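Sprechernotizen, Projektvorstellung Robotik-AG, Gruppe »Palus«
Vortrag Freitag, Redezeit 12 Minuten, danach Fragen
Sprecher: Yuto Kinoshita (Folien 1–4), Grigoris Michailidis (Folien 5–8)

Folie 1: Titel
Begrüßung, Gruppe nennen, Betreuer Hartmut Steinbach nennen. Keine Gliederung vorlesen.

Folie 2: Aufgabe
Ein Kleidungsstück liegt ungeordnet auf dem Tisch. Der Arm soll es greifen, anheben und auf der anderen Tischseite ablegen. Starre Teile hatten wir im letzten Halbjahr, Textilien haben keine feste Form und damit keine feste Greifpose.

Folie 3: Datensatz
636 Versuche seit Mai, davon 90 mit Jeans. Der Rest T-Shirts und Handtücher. Jeder Versuch endet spätestens nach 55 Sekunden, sonst Abbruch und Wertung als Fehlgriff.

Folie 4: Greifen einer Falte
Bild stehen lassen, erst dann sprechen. Laserpointer auf die Finger.

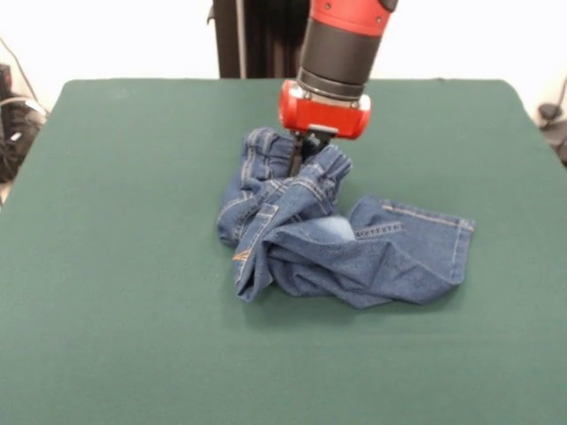 Abb. 2: Greifer an einer Stofffalte, Jeans als Haufen auf grünem Filz.

Gegriffen wird im oberen Teil des Haufens. Hinweis auf den Bund links neben den Fingern: mehrere Lagen, Gürtelschlaufen, Nähte. Das rechte Bein liegt flacher, dort ist eine Falte schwerer zu fassen. Übergabe an Grigoris.

Folie 5: Auswahl des Greifpunkts
Höchster Punkt im Tiefenbild, danach Prüfung der Faltenrichtung. Öffnungsachse quer zur Falte. Formel nur zeigen, nicht herleiten.

Folie 6: Fehlerarten
a) Finger rutschen ab
b) zwei Lagen statt einer
c) Stoff hängt beim Ablegen nach
Zu b) kurz sagen, dass wir das in der Wertung zulassen.

Folie 7: Masse
Unsere Jeans wiegt etwa 600 Gramm. Bei einseitigem Griff pendelt sie, daher reduzierte Beschleunigung in der Hubphase.

Folie 8: Offene Punkte
Zweiter Griff nach dem Anheben, Bund erkennen, Falten. Fragen zur Software an Grigoris, zur Mechanik an Yuto.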